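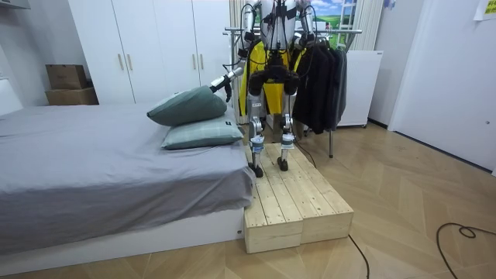 Last changed: October 25, 2024

Hapeta Softwood Agreement

The Hapeta Softwood Agreement is a trade treaty between the neighbouring states of Astby and Harel covering sawn timber, wood pulp and finished joinery. It takes its name from the river port of Hapeta, where the final round of talks was held, and it is one of the liveliest small treaties a student of trade law could hope to come across. It runs to 731 articles, an astonishing length for a deal between 2 economies of modest size, and a good share of them deal with the moisture content of planks.

Background

Astby has plenty of forest and very few sawmills. Harel has the reverse problem, and for decades its mills bought logs across the border under a patchwork of seasonal licences. Licences were issued each February, often late, and mills that missed out had to stand idle until the thaw. Astby's growers, meanwhile, complained that Harel's labelling rules kept their finished doors and window frames out of its shops while raw logs sailed through.

The dispute came to a head when Harel placed a 17 per cent duty on planed boards. Astby answered with an export charge on unsawn logs, and prices climbed on both sides of the river. Building firms in Harel were hit hardest, and their trade association became the loudest voice calling for talks.

Negotiation

Early meetings in the Astby capital went nowhere. Harel wanted the log charge lifted before anything else was discussed, and Astby's delegates had no authority to offer that. Progress came only when the talks moved to Hapeta, where both sides could walk out of the customs house and look at the stacked timber they were arguing over!

The breakthrough was the Grendetti formula, a wonderfully clever piece of drafting named for the district whose mills first proposed it. Under the formula, duty is tied to the amount of work done on the wood before it crosses the border. Raw logs carry the highest charge, and the rate falls with each stage of processing until it reaches zero for finished joinery.

Main provisions

The agreement removed the duty on planed boards and replaced the February licences with a standing quota. At least 70 per cent of the quota is reserved for mills that held licences under the old system, and the rest is open to newcomers. Grading stamps issued in either state are honoured in the other.

Disputes go to a joint panel that sits at Hapeta. Its rulings are published in full and make terrific reading, especially the long-running case on whether a garden gate counts as joinery. (The panel found that it does, provided the hinges are fitted.)

Reception

Furniture makers in Astby welcomed the treaty warmly, and several opened showrooms in Harel soon after it took effect. Log exporters were cooler, arguing that the formula favoured processors at their expense. Pulp remains a sore point, as its schedule was left for a later round and the old rates still apply.

See also

Grendetti formula
Hapeta customs house
Log export charges in Astby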